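Setting a small table: notes for the lunchtime talk
Kirsty Bellamy
Wednesday, May 21, 2025

Slide 1. Title
Say hello, check the back row can hear. Thank Somkiat for the loan of the room. Talk is 50 minutes with questions, so keep the opening short.

Slide 2. Who this is for
People who eat at a table for one or two. Most advice on laying a table assumes a long rectangular one and a dinner party. My own is round and small, and it does breakfast, lunch, supper and the post.

Slide 3. Round tables
No head and no corners. A tray with square corners wastes space at the rim. Put the tall things at the far side and keep the near edge for the person eating. Ask who has a round table at home. Wait for hands.

Slide 4. The survey
541 replies to the Rustis newsletter question. Main complaint: serving dishes end up where the elbows should go. Second complaint: nowhere to put the toast. Read out the one from the couple with the caravan.

Slide 5. Plates
One large plate does more work than two small ones. Colour is a matter of taste, but a plain strong colour shows up well on pale wood and you don't need a mat under it. Pass round the Dresier plate and the Fuvov plate. Same size on paper, different rims. Get both back before moving on.

Slide 6. Cutlery
Fork and spoon will cover most meals at home. Somkiat grew up eating that way: spoon in the right hand, fork in the left to push. Knife only if there is something to cut. When the table is tight, lay the pair on the plate instead of either side of it.
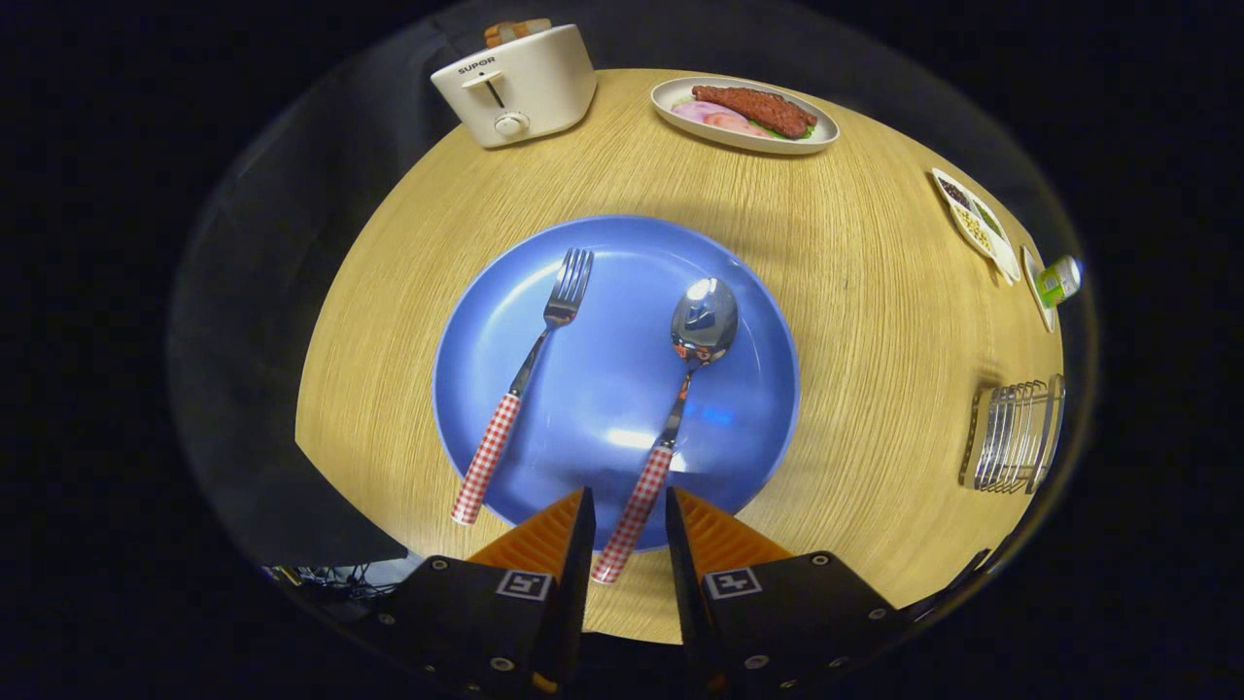 Patterned handles are fine so long as they match each other. Gingham is cheerful and goes with anything plain. Check whether they can go in the dishwasher before you buy six of them.

Slide 7. Toaster on the table
Some will object. My view is that toast is best eaten within a minute, so the toaster can come to the table if there is a socket close by. Flex to the wall side, never across where someone sits. Crumb tray out once a week.

Slide 8. Serving plates
Oval fits a round table better than people expect. Long side along the rim.

Slide 9. Practice
Pairs, ten minutes, one tray of things per pair. Tatlı box has the spare spoons. Go round and look, don't correct.

Slide 10. Questions
Next session is in June, on storage. Sign-up sheet by the door. Room to be clear by two.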